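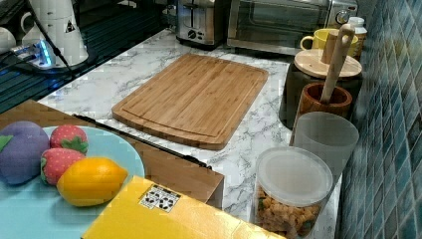 Hi Szabolcs, quick catch-up on the Marthorpe recipe book for March. Things are moving! We now have 114 recipes typed up out of the 361 cards in the Halilović boxes, and I've stopped dreading the handwriting (mostly).

The oldest card is dated 1907 and it's for a rye loaf that calls for "enough flour." I've left it as written.

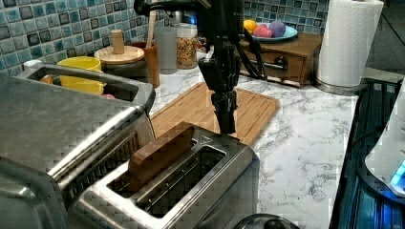
Translation is the slow part. Pindisska has sent back 20 cards so far and they're lovely, but the older spellings take ages and I'd like to move a bit of the travel money over to cover more hours - let me know if that's okay with you.

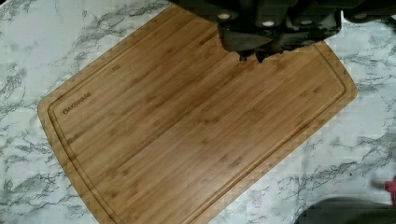

## Still to do

- Test the yeast breads again, with cup measures this time
- Get a second quote for printing (Udeck came in higher than I'd hoped)
- Sort out the index, which is a mess

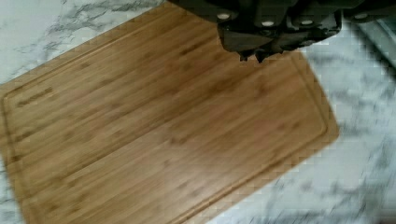

*Bamboo board on the marble counter.*

I'll send the receipts separately. The soup chapter should be ready for you to read by the next report, minus the dumplings - I'm still waiting on two families for those.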